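The Long Goodbye of Rivcombe

There is a particular kind of quiet that falls over my mother's house at seven in the evening. The phone goes in the drawer, the dog is let out early so he won't ask later, and whoever is visiting learns very fast that conversation will resume at half past. Rivcombe is on. It has been on, in one form or another, for most of my life, and this November it comes to an end after 1,697 episodes, with the doors of the Bednarek bakery closing for good and heaven knows how many of us crying into our supper.

I should say up front that I am not a neutral party. I grew up on this show. I learned what an annulment was from Rivcombe, and what a power of attorney was, and I learned that if a twin you've never heard of turns up at a funeral you had better check the will. When my college roommate told me she'd never seen it I took it as a sort of medical condition and treated her accordingly, with a shoebox of tapes my aunt had mailed from home. She lasted two nights before she was asking me, quite upset, whether Odile was going to find the letter. (She did find the letter. It took her eleven months.)

For those who need catching up, and I do envy you, the story has always turned on two families in the made-up river town that gives the show its name. The Bednareks bake. The Sonaches own the mill, and the land under the bakery, and for a while in the middle years the hospital. Everything that has ever gone wrong between them goes back to a handshake deal over a strip of riverbank, which the first season treated as a small matter and which every season afterward has treated as the fall of Troy. People have married over that riverbank. Old Casimir Bednarek had his stroke on it. Twice the writers tried to settle the question for good, and twice the letters poured in and it had to be unsettled again.

The man who answered a lot of those letters is Hubert Borkowska, the show's head writer for its last 20 seasons, and he was kind enough to give me an entire Monday afternoon when I'm sure he had better things to do. He lives a short drive from Cloltville, where the series has always been filmed, in a house with a great many lamps. He made soup. He is a tall, slow-talking man who began on the show typing other people's scripts, and he still refers to the characters as though they might be listening from the next room.

"I never wrote an ending for them," he told me. "I wrote a lot of Fridays. An ending is a different animal, and I found that out in about a week."
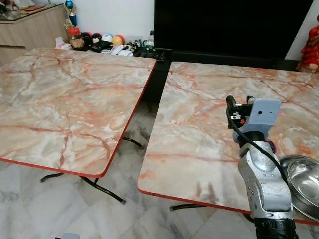 Borkowska had 3 versions of the finale, he said, and threw out two of them. In the first, Odile sold the bakery to Marcus Sonach and left town on the morning train, and he loved it right up until his wife read it and put it face down on the counter without a word. The second had a wedding. There is always a version with a wedding, he said, and a daytime writer who claims otherwise is fibbing. As for the one that was filmed, he wouldn't tell me a thing, though I did try, and I tried again over the second bowl of soup. All I got was that the last scene takes place indoors, that it is raining, and that it runs longer than anything the show has ever done without a commercial.

What he would talk about, happily and at length, was the pace of the thing. People who sneer at serials like to say that nothing happens in them, and he half agrees. A slap in Rivcombe could take a week to land. You would see the hand go up on Wednesday and then spend all of Thursday with somebody else's gallbladder. But he thinks this slowness is what made people care, and I think he's right. You lived alongside those families at very nearly the speed you lived your own life. When Odile lost the baby, the show didn't skip ahead to her feeling better. She was sad through the whole summer, and then a little less so in the fall, and one day in the background of a scene about a burst pipe she laughed at something. My mother noticed it before I did. She called me at work to tell me.

Cloltville will feel the loss too, in its own way. Fans have been coming for years to stand outside the bakery front, a real building on Mill Street with nothing much inside it, and the diner across the road has sold over 275 plum tarts on a good anniversary weekend. The woman at the register told me they plan to keep making them. She also told me, without my asking, that she has never forgiven Marcus for the fire, and that if he ends up with Odile she may take his picture down off the wall.

I have my own hopes for that last episode, and I'll confess them. I'd like Casimir's recipe book to turn up. It went missing in season nine and I have never stopped looking for it on shelves behind people's heads. I'd like somebody to apologize to poor Lettie, who was sent to boarding school and then simply never mentioned again. (Borkowska winced when I brought her up, and said that they'd lost the actress to a ski resort job and meant to get back to it.) And I would like, just once, for a Bednarek and a Sonach to sit down at the same table and eat a meal all the way through before one of them stands up to make an announcement.

My mother has already decided how the evening will go. I'm to drive over in the afternoon and bring rolls. My aunt is coming, with her knitting, which she never looks at, and the roommate is flying in, if you can believe it, with her teenage son, who has been warned about talking. Dinner will be at five so the dishes are done. I asked what we'd watch at seven the next night, and my mother said she supposed she could always start again from the tapes.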